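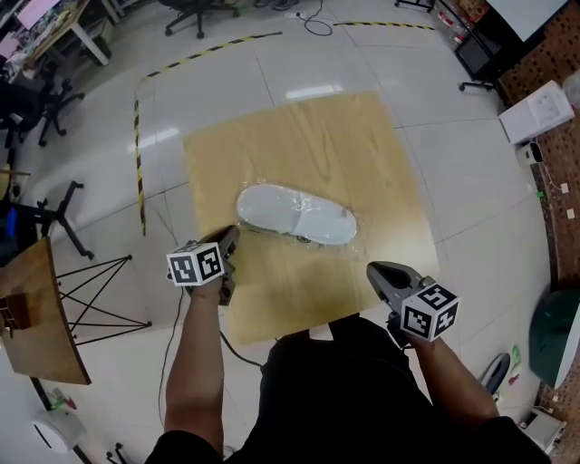

*Una zapatilla blanca de estar por casa, todavía en su envoltorio transparente.*

# ¿Por qué cruje el plástico? (y otras cosas que esconde una zapatilla)

¡Hola otra vez! Hoy me apetece hablaros de algo que seguro que tenéis cerca, a lo mejor hasta puesto en los pies mientras leéis: las zapatillas de andar por casa. Ya sé, ya sé, parece un tema un poco aburrido. Yo también lo pensaba, hasta que me compré unas nuevas en una tienda que se llama Rilo, me senté en el suelo a abrirlas y me pasé media tarde haciendo ruiditos con la bolsa.

## Primero, el envoltorio

Mirad la zapatilla de la foto. Lleva encima un plástico transparente, de esos que se arrugan y brillan con la luz. ¿Habéis tocado alguno? Hace *cris, cras, cris*, y si estáis en la biblioteca todo el mundo se da la vuelta.

¿Y de dónde sale ese ruido? Os lo cuento. Una lámina de plástico muy fina y un poco rígida no se dobla suavemente, como haría un calcetín. Se queda quieta, quieta, quieta... y de repente, ¡clac!, salta de una forma a otra. Cada arruga que salta mueve un poquito el aire y ese movimiento llega a vuestros oídos. Cuando apretáis la bolsa hay muchísimos saltitos seguidos, y lo que oímos es el crujido entero.

Un experimento facilísimo: coged una bolsa que cruja (pequeña, y nunca, nunca os la pongáis en la cabeza) y abridla lo más despacio que podáis. ¿A que sigue sonando? Yo lo intenté en el cine con una bolsa de caramelos, tardé 8 minutos en sacar uno y se enteró toda la fila. Ir despacio reparte los saltitos en el tiempo, pero cada uno hace su ruido igual.

Lo de los brillos también tiene su gracia. El plástico liso refleja la luz como un espejito flojo. Si está arrugado, es como tener muchos espejitos y cada uno mira hacia un lado, por eso se ven rayitas claras por aquí y por allá. Las baldosas de un suelo brillante hacen algo parecido con las lámparas del techo, aunque ellas, como son planas y grandes, dejan unos reflejos más tranquilos.

## ¿Para qué sirve envolverla?

Pensad en todo el viaje que puede hacer una zapatilla antes de llegar a un pie: la fábrica, una caja, un camión, un almacén, otra caja, una estantería... ¡Uf! En cada sitio hay polvo. Y si encima es blanca, imaginaos, cualquier mancha se ve desde la otra punta del pasillo.

El plástico transparente tiene además una ventaja muy práctica, y es que se puede mirar sin abrir. En la tienda comprobáis el color y la forma, y la zapatilla sigue limpia para quien se la lleve.

Ahora bien, el plástico no desaparece cuando lo tiramos. En casa tengo un cajón para las bolsas que todavía sirven, y las que ya están rotas van al contenedor de los envases (preguntad cuál es en vuestro pueblo, porque no en todas partes se separa igual).

## Las partes de una zapatilla

Los zapatos tienen un montón de palabras propias y a mí me encantan. Os dejo unas cuantas:

- **La puntera** es la parte de delante, donde van los dedos. Puede ser redondeada, como la de la foto, o más puntiaguda.
- **El empeine** es la parte de arriba del pie, y se llama igual el trozo de zapatilla que lo cubre.
- **El talón** es la parte de atrás. Hay zapatillas que lo tapan y otras que lo dejan al aire.
- **La suela** toca el suelo. Si es muy lisa, resbala; si tiene dibujo, agarra mejor.
- **La plantilla** va por dentro y es donde apoyáis el pie.

¿Sabíais que en muchos sitios se llaman *pantuflas*, y en otros *chanclas* o *chinelas*? Yo digo zapatillas y punto, pero pantufla me parece una palabra buenísima. Decidla en voz alta. ¡Pantufla!

## ¿Derecha o izquierda?

Hay zapatillas que se parecen muchísimo entre sí y otras en las que se nota enseguida cuál va en cada pie. Un truco: ponedlas en el suelo una al lado de la otra, con las punteras mirando hacia delante. El lado de dentro suele ser un poco más recto y el de fuera más curvo, porque así son nuestros pies. Si al juntarlas las puntas se separan como si estuvieran enfadadas, probad a cambiarlas de sitio.

Algunas zapatillas muy sencillas, como las que dan en ciertos hoteles, son iguales para los dos pies. Esas no tienen pérdida, ni siquiera a oscuras.

## Una tabla, un suelo y un poco de madera

La zapatilla está sobre una tabla cuadrada de madera clara. Fijaos en las vetas, esas líneas más oscuras que cruzan el amarillo pálido. Se llaman así, *vetas*, y tienen que ver con cómo creció el árbol. En los lugares donde hay estaciones, los árboles suelen crecer deprisa en primavera y más despacio después, y la madera de cada época sale de un tono distinto. Si cortáis un tronco a lo ancho veis círculos, y si lo cortáis a lo largo veis rayas. ¡Es el mismo dibujo, pero visto de lado!

Tengo en la cocina una tabla vieja, del mercadillo de Carcombe, con una veta que parece un pato. La uso para el pan y siempre corto empezando por la cola.

Ah, y otra cosa que podéis probar descalzos: poned un pie en una baldosa y otro en una tabla que lleven toda la mañana en la misma habitación. La baldosa parece más fría, ¿verdad? Pues las dos están a la misma temperatura. La baldosa le roba el calor al pie más deprisa, y el pie protesta. Por eso en invierno gustan tanto las zapatillas, que se ponen en medio y frenan ese robo.

## Os toca a vosotros

Buscad en casa una zapatilla y dibujadla desde arriba y desde un lado. Poned los nombres de las partes con flechas y, si tiene dibujo en la suela, poned un papel encima y frotad con un lápiz tumbado, suavecito - sale una huella preciosa. Yo hice la de las mías y ahora la tengo pegada en la nevera, al lado de la lista de la compra.

Si encontráis otra palabra para decir zapatilla, apuntadla detrás del dibujo. En mi cuaderno ya tengo 3.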